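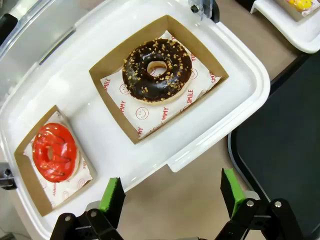
¿Quién firma la lista antes de abrir la sala al público?
La persona responsable de la demostración y la responsable de seguridad de la nave, por separado, y ninguna de las dos puede firmar por la otra.

LISTA DE COMPROBACIÓN — PUESTO DE SERVICIO DE REPOSTERÍA
Jornada de puertas abiertas de Trultwood, noviembre
Responsable de la demostración: Danica Vukčević
Responsable de seguridad: Nuno Aguiar
Operador de la célula: Kibet Tanui
Revisión hecha con el puesto montado y el brazo en marcha a velocidad reducida.

Clave: C = conforme. CO = conforme con observaciones. NC = no conforme. NA = no aplica.

1. ZONA Y PÚBLICO

1.1 Perímetro delimitado y visible desde la entrada. C
1.2 Distancia entre la barrera y el alcance máximo del brazo. CO
Comentario: la barrera cumple en tres lados. En el lado del pasillo queda justa si alguien se apoya. Se desplaza 200 mm hacia fuera y se vuelve a medir.
1.3 Salida de emergencia libre. C
1.4 Aforo por turno indicado en la puerta. NC
Comentario: el cartel es el del año anterior. El límite vigente es de 22 personas por turno, acompañantes incluidos. Sustituir antes de las 9:30.
1.5 Ruta de carritos y sillas de ruedas sin cables en el suelo. C

2. BRAZO Y PINZA

2.1 Parada de emergencia del puesto, probada con el brazo en movimiento. C
2.2 Parada de emergencia de mano, probada por el operador. C
2.3 Límite de velocidad activo en el programa de demostración. C
Comentario: el programa de la mañana y el de la tarde son archivos distintos. Comprobar el límite en los dos.
2.4 Almohadillas verdes de los dedos, fijación y limpieza. CO
Comentario: fijación correcta. Limpiar con paño sin pelusa entre turnos; el alcohol en aerosol no se usa con producto sobre la mesa.
2.5 Tornillería de los dedos apretada y marcada. CO
Comentario: apretada. Falta la marca de pintura en un tornillo. Kibet la repone al cerrar.
2.6 Cableado de la muñeca sin roce en toda la trayectoria. C
2.7 Comportamiento ante pérdida de agarre. C
Comentario: el brazo se detiene y espera confirmación. No reintenta solo.

3. MESA Y BANDEJAS

3.1 Encimera seca y sin restos. C
3.2 Bandejas apoyadas por completo y sin balanceo. C
Comentario: comprobado con la mano en las blancas y en la gris oscura. Si se cambia una bandeja por otra de distinto reborde, hay que repetir el punto 3.4.
3.3 Cajas de cartón kraft abiertas, con las paredes rectas. CO
Comentario: una pared vencida hacia dentro basta para que el dedo la enganche al bajar. Desechar las cajas dobladas, no enderezarlas.
3.4 Altura de aproximación sobre el borde de la caja. C
3.5 Papel interior de la caja asentado, sin esquinas levantadas. C
Comentario: Isla Innes pregunta si el texto del papel (SMILE, YUMMY) debe quedar orientado hacia el público. No es un requisito de seguridad y no se controla en esta lista.

4. PRODUCTO

4.1 Un solo dónut por caja. C
4.2 Producto glaseado separado de cualquier pieza suelta. C
4.3 Información de alérgenos a la vista del visitante. NC
Comentario: la hoja menciona gluten, huevo y leche, pero omite los frutos secos. El dónut de chocolate lleva trocitos de fruto seco por encima. Reimprimir la hoja y colocar una copia en la barrera y otra en la mesa de recogida.
4.4 Pinza de la demostración excluida del contacto con producto para consumo. CO
Comentario: el producto que pasa por el puesto se retira y no se ofrece. Lo que se reparte sale cerrado de la mesa de recogida — Zulmira Patrício se encarga de que no se mezclen.
4.5 Tiempo de exposición anotado por turno. C
Comentario: renovar con cada turno aunque el aspecto sea bueno.

5. PERSONAL Y DOCUMENTACIÓN

5.1 Operador presente durante todo el turno. C
5.2 Relevo identificado y formado. C
5.3 Ficha de la célula 101 accesible en el puesto. C
5.4 Texto de presentación revisado. CO
Comentario: quitar la frase que invita a «acercarse a la mesa». Las preguntas se responden desde la barrera.

PENDIENTES ANTES DE ABRIR
1.2 Mover la barrera y medir. Nuno Aguiar.
1.4 Cambiar el cartel de aforo. Isla Innes.
4.3 Reimprimir la hoja de alérgenos. Zulmira Patrício.
5.4 Corregir el texto. Danica Vukčević.

El punto 2.5 puede quedar abierto hasta el cierre. Con 1.4 o 4.3 sin resolver no se abre el puesto.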